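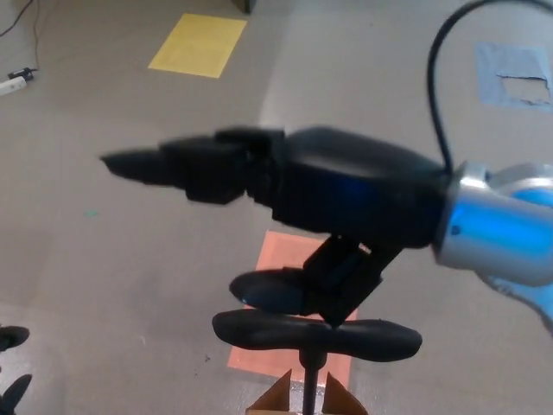

搬家以后书一直没上架,这周终于把最后一箱拆了,结果箱子底下翻出一本去年买的少年小说,《Tratov的夏天》。腰封都压皱了,我当时大概是凑单买的,完全没印象。本来只想翻两页看看要不要送人,然后就坐在地板上看了一下午,晚饭都是叫的外卖……

故事其实挺老套的:十二岁的女孩被妈妈送到海边小镇Tratov过暑假,住在外公开的修表铺楼上。外公不爱说话,镇上的人也都怪怪的,一提到七月那场大水就岔开话题。女孩在阁楼里找到一本账簿,里面每隔几页就写着同一个数字,1,462,后面什么说明都没有。她一开始以为是钱,后来以为是门牌,再后来嘛,我就不说了,想看的人自己去看哈。

我喜欢的是前半本。作者写小镇写得特别有耐心,面包店几点开门、渡船晚点了大家在码头怎么打发时间,这些跟主线没什么关系的东西全写进去了。有一章整章都在写她跟外公学拆一只旧座钟,拆了装不回去,祖孙俩就对着一桌零件吃西瓜。我小时候在外婆家也干过差不多的事(拆的是收音机,后来挨了一顿骂),所以看到这里笑出声了。

后半本就有点赶。去邻镇Zotavico找人那一段,前面铺垫了那么久,到了地方居然三页就谈完了,对方把什么都说了,连茶都没喝完。我翻回去看是不是漏了一页,没有漏。还有那个叫Araújo的书店,前面写得神神秘秘的,我一直等着它派上用场,等到最后它就只是个书店!不知道是不是要留到下一本写,如果有下一本的话。

翻译总体是顺的,就是外公的口头禅前后译了两个说法,前面是“急什么”,后面变成“慢慢来”,看着像换了个人。这种小地方编辑应该能看出来吧。

年龄的话,我觉得五年级以上读比较合适。字不算多,一章十来分钟,睡前读一章正好,不过中间大水那几章有点难过,胆子小的孩子最好大人陪着一起看。我把它借给了邻居家的小姑娘,她两天就还回来了,说结尾她早就猜到了。好吧,我可没猜到。

顺便说一下最近在看的别的书。《Sosten号》看了30多页,还在船上晕着,主角的名字我到现在都没记住,先放一放。另外翻出来一套旧的侦探故事,一共5本,缺第三本,有谁知道哪里能单买的麻烦留言告诉我,品相差一点没关系,别缺页就行。

书架还差一层没摆完,童书和菜谱现在混在一起。明天再弄,今晚先把那套侦探故事的第一本看完。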